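Two arms, one tool: setting up a handover on the Rilport bench

Quick writeup before I forget it all. Shared workshop, so half of this is about leaving things how the next person needs them. 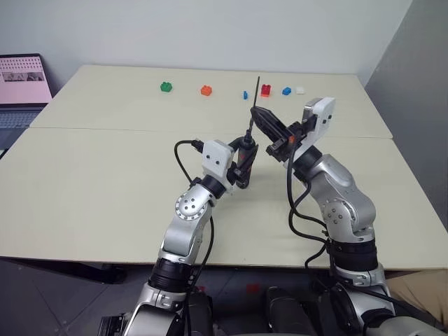

Trekmont left a comment on the first draft saying to skip the handover altogether, bolt a tool rack in the middle of the table and have each arm pick from that. Fair enough, a rack is easier. But then every tool needs its own slot, and we wanted to learn two arm timing anyway. If you only want tools moved, build the rack.

What you need

Both arms bolted down and homed. Laptop beside the table, where you can reach it and the stop button together. One long skinny tool with a fat handle. A few toy blocks. Masking tape. Patience, tea.

1. Square up the table

If your top has a seam like ours, use it. Run both arms along it at low speed and note the drift at each end. Ours was out 17 mm on the right side, which explained a whole evening of missed grabs. Fix it in the base offset, not in each saved position. I did it the wrong way first and had to redo the lot.

2. Sort the cables

Do this before anything moves. Slack at every joint, but not so much it snags on the other arm. Swing each wrist to its full travel by hand, power off, and watch the loops. Anything that goes tight, add length. Anything that droops where the other gripper travels, tie it back with velcro, not zip ties, you will be redoing it.

3. Teach the holding arm

Left holds, right recieves. Grip around the handle, tool close to upright, bottom end just clear of the table. If it's resting on the table the gripper reads the load wrong and you'll chase that for ages. Save as HOLD_A.

Grip force: start low, go up in small steps untill the tool doesn't twist when you flick the top with a finger.

4. Teach the receiving arm

Come in from the side, fingers nearly shut, aimed at the shaft above the handle. Stop short. Save that as NEAR_B. Then open, creep forward, close, save as TAKE_B. Keep those as separate positions. You want somewhere safe to back off to.

Slow the last bit right down. We use 2 percent speed for the creep and it looks silly but nothing gets bent.

5. The overlap

Both grippers have to be closed for a moment before the left lets go. Ours waits 600 milliseconds. Shorter and the tool tips. Much longer and the arms start pulling against each other, you can hear the motors complain.

Order goes: right closes, wait, left opens, left backs off straight, right lifts. Don't let left back off in an arc, it'll clip the tool.

6. Blocks last

Put the toy blocks out along the back of the table, well spread, different colours. They're targets for the touch test once the handover works. Tape marks under each one so they go back in the same spot. White on a pale table is a pain for the vision script, leave that one till the others work.

Run it dry with no tool first, then with. Our best streak is 31 clean passes, after that the left wrist needed re-homing.

Packing up

Arms to park, power off at the wall, files into the Matubbar folder with the month in the name. Please don't save over the May ones, still using those.

Next page will be the touch test, once I've fixed the script.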